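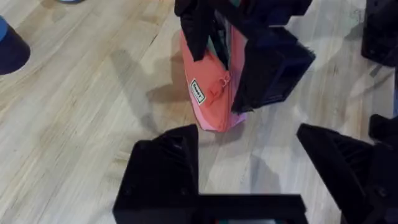
Fabric Pouches and Bags: Frequently Asked Questions

Ordering, care and returns for the Ackah range. If your question isn't covered, use the contact form at the foot of any page on the Ellari store.

ABOUT THE POUCHES

What sizes do the pouches come in?
There are 3 sizes: small, medium and large. The small holds keys, a charging cable and a lip balm. The medium takes a paperback or a pair of sunglasses in their case. The large is meant for a change of clothes or a pair of flat shoes. Measurements are on each product page and are taken with the pouch empty and laid flat.

What is the coral color like in person?
It falls between pink and orange, and most people would call it salmon. It looks pinker in daylight and more orange under warm bulbs. If you need an exact match for something you already own, order a fabric swatch first.

Do all the pouches have a lining?
All medium and large pouches do. Small pouches are unlined except in the two-color versions. Lining colors are fixed for each outer color and can't be swapped.

Can I choose a pouch without the label?
No. The label is sewn on before the pouch is finished. You can remove it at home with a seam ripper, but the stitch holes will show for a while and may not close completely. A pouch with the label removed can't be returned.

Are they waterproof?
No. The fabric will put up with a few drops of rain. Don't use a pouch for wet swimwear unless you put the swimwear in a plastic bag first. Leaking shampoo bottles are the most common cause of stained linings.

How much weight can a large pouch carry?
About 2 pounds if you are carrying it by the top. Inside a suitcase it doesn't matter.

WASHING AND CARE

How do I wash my pouch?
Empty it and turn it inside out. Shake the crumbs and lint out of the bottom corners. Wash it in cold water on a gentle cycle with similar colors, using a mild detergent. Skip the bleach and the fabric softener.

Can it go in the dryer?
We don't recommend it. The outer fabric and the lining shrink at different rates, and the lining can bunch up at the bottom. Pull the opening wide and hang the pouch upside down to dry. Allow a full night for the large size.

Will the color run?
The darker and brighter colors may release a little dye in the first wash. Wash coral, red and navy on their own the first time.

How do I get out a stain?
Dab it with cold water and a drop of dish soap, leave it for ten minutes, then wash as usual. For ink, try rubbing alcohol on a cotton swab, testing it on the inside of the seam first. Oil stains that have been through a dryer usually stay.

Can I iron it?
Yes, on low, inside out. Keep the iron off the label, where the printing can smear.

STORAGE AND PACKING

How should I store pouches I'm not using?
Flat in a drawer, or one inside another with the largest on the outside. Folding is fine for a few weeks. Creases left in longer than that may need the iron. Keep them out of direct sun, which fades the pinks first.

Does a pouch stand up by itself?
No, they are soft and have no base panel. For a pouch that stands on a shelf, see the Emia baskets.

ORDERS AND RETURNS

Where do you ship from?
Everything ships from our Bristden warehouse. Orders placed before noon leave the same working day.

Can I return a pouch I have used?
Unused pouches can be returned within 30 days with the tag attached. We can't take back anything that has been washed or used. Faults are handled separately, see below.

A seam has come open. What do I do?
Send us a photo of the seam and your order number through the contact form. If it is a stitching fault we will send a replacement and you can keep the first one. Tears from zippers, pets or sharp objects aren't covered.

What does "style 461" on my packing slip mean?
That is the code for the medium lined pouch in all colors. The letters after it give the color.

Do you take bulk orders?
Yes, up to 2000 pouches per order. Large orders take longer and can't be returned unless faulty. Ask for a quote before you order, and tell us whether you need one color or a mix. Orders for the winter holidays should reach us by the end of September.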